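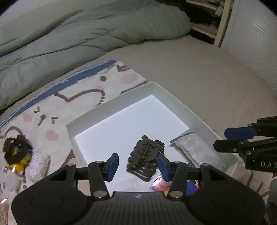 How do you pack a swap box so the little stuff doesn't get lost in the mail? Start with the biggest small thing, put it in the middle, and build out from there.

I do a swap with Rhiannon Phillips every September. We met on a hair forum years ago (I was trying to grow out a terrible bob, she was trying to talk me out of cutting it again) and we've been mailing each other boxes of junk ever since. Good junk! Hair clips, stickers, tea, face masks, weird candy. The limit is 11 things per box, and she cheats every single time.

I always pack on the bed. The kitchen table is a better height, sure, but on the bed I can spread everything out on the sheet, shove the comforter up out of the way and sit cross-legged while I change my mind. The claw clip went in first this year, a dark brown lattice one, because claw clips are the worst shape in the world to mail. All teeth and no flat side. Once it's sitting in the middle of the box you can slide the flat things in beside it, like the silver packet.

The fluffy gray-white plush is still out on the sheet. I go back and forth on it. It's soft, so it would make great padding, but the straps catch on everything and I can just see it coming out of the box with the claw clip attached. Last year I sent a bracelet loose and Rhiannon had to pick it out of a scrunchie with tweezers - she still brings it up.

My other rule is plain white boxes. I bought a stack from Kestero when I moved to this apartment and I'm nowhere near the bottom of it. They fold flat, they take marker well, and you can draw on the lid if you're in the mood. I cut up old tissue paper for the gaps and tape the seams twice.

Gintarė Butkienė asked in the comments if she could join next time. Yes please! Three-way swap, same limit. Send me your address and tell me how you feel about licorice.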